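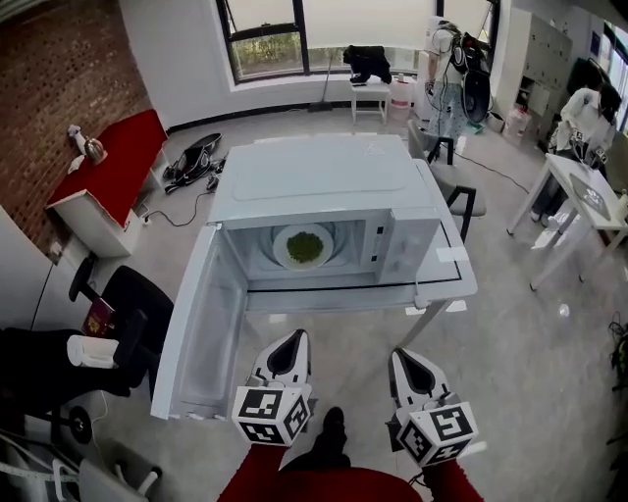
Gradeck Gripper Trials: Frequently Asked Questions

Last revised in June, after enough people asked about the fingertips.

What are you comparing?

Three hand-held grippers, which we call Orbridge, Gikura and Šimko after the names on their shipping boxes. Each goes through the same list of kitchen jobs: opening and closing a microwave, moving a plate, picking up a cup, pressing a button that was designed for a human finger and resents anything else. We also compare cameras and mounts, mostly when somebody has already taken one apart.

Why kitchens?

They have doors, handles, slippery things and awkward corners, and everyone on the team already has opinions about how to load a microwave. An industrial test block is easier to measure. It also tells you very little about what happens when the door swings into your forearm.

Is there a robot arm involved?

Later on. In the first stage a person holds the grippers and does the job by hand while the cameras record. The recordings are used to train a controller, and the controller then gets to try the job with an arm. The arm is slower than the person and has never once complained about its lunch break, so it evens out.

What counts as a successful run?

For the microwave job: door open, plate in, hand out, door closed, plate still on the turntable. A run where the plate ends up half on the turntable counts as a failure, however gracefully you got there. Elfriede Leitner does the scoring and can't be talked round. Several people have tried.

How many runs do you do per gripper?

100 per job. If a gripper is dropped, we check it over and repeat the run. If a gripper is dropped by the person who wrote the section on not dropping grippers, we repeat the run quietly.

What are the cubes with the black patterns for?

Position tracking. The patterns give a camera something sharp to lock on to, so we can work out where each gripper was and which way it was tilted. Keep your sleeves clear of them, and please don't wipe them with anything stronger than a damp cloth. Smudged patterns track badly, and the software's way of telling you this is to place your left hand somewhere near the ceiling.

Where is the camera on the gripper, and what does it see?

It looks forward over the fingers through a very wide lens. You get the fingertip, the thing you're reaching for and a fair amount of floor. Straight lines bend toward the corners. We leave the raw footage bent and correct it later, when the tracking has been worked out.

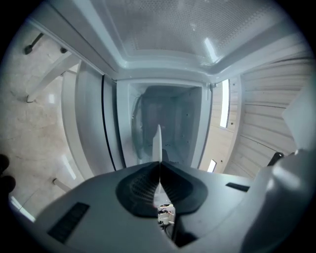

Gripper camera view: one white fingertip, pointed at the dark part.

Isn't the inside of an appliance a terrible place for a camera?

Yes. Pale walls turn gray in the shadows, shiny panels throw back streaks of light, and the exposure changes its mind as you go in. That makes it a useful test. A camera that looks splendid on a well-lit tabletop can lose interest completely once it's inside a cupboard. Of the ones we've tried, the camera that came with the Gikura copes best with shadows, and the Orbridge one copes best with everything except shadows.

Which fingertips should I use?

Narrow tips for buttons, rims and thin handles. Wide tips for cups and anything soft. Tapered tips are the compromise, and like most compromises they're on the gripper nearly all the time. Change both sides together. One narrow and one wide tip will close, in the sense that a broken umbrella will close.

Which gripper is best?

It depends on the job, and we're aware that this is an irritating answer. Our notes so far:

Orbridge: lightest in the hand, good squeeze, trigger a bit stiff in the morning. Easy favorite for plates.

Gikura: best camera, clumsiest grip. The handle was evidently shaped for somebody with a longer thumb than anyone we employ.

Šimko: heavy, reliable, ugly. It closes exactly the same way every time. The arm does better with recordings made on this one, which annoyed all of us who had voted for the Orbridge.

Why do the operators look at the floor so much?

Cables. Anyone carrying a recording rig spends part of the day learning where the cables are. We ask that you do this with your eyes.

How long is a session?

Two hours at most, with a break in the middle. Your forearms will suggest a shorter one. After that the runs get sloppy, the door gets closed with an elbow, and we end up with a controller that believes elbows are part of the procedure.

Can I use my elbow?

No.

Do you use real food?

When the job calls for it. A plate with something on it behaves differently from a bare plate: the weight sits off center, and things roll. You find out how smooth your wrist movement is fairly quickly. Food used in trials is not for eating afterward. There is a label to this effect on the fridge, and there's a second label under it that is more direct.

Do I need to calibrate before every session?

Yes. Close both grippers fully, open them fully, then hold them still in view of the head camera until the tone sounds. If there's no tone, check the battery first, then the cable, then whether you turned it on. Please check them in your own preferred order if you must, but the third one accounts for most of the support requests.

The two camera feeds don't line up. What did I do?

Probably nothing. The clocks drift a little if the rig has been running since breakfast. Restart the recorder, tap the two gripper tips together once in front of the head camera, and carry on. The tap shows up in both feeds and gives us a point to line them up by. One tap. We had an operator with a background in percussion and it took an afternoon to sort out.

Can I get the recordings?

Partner labs can request up to 2,000 clips at a time. Tell us which gripper and which job you want. "All of them" has been tried as an answer, and we sent back the form.

Will you test our gripper?

Possibly. Send two units, spare tips and a manual. If the manual says the gripper is intuitive, send a longer manual. We publish the failures along with the successes, and we won't send you the results early so that you can suggest a friendlier wording.

Who do I contact about a broken trigger?

Elfriede Leitner. Bring the gripper, and bring the spring as well if you found it.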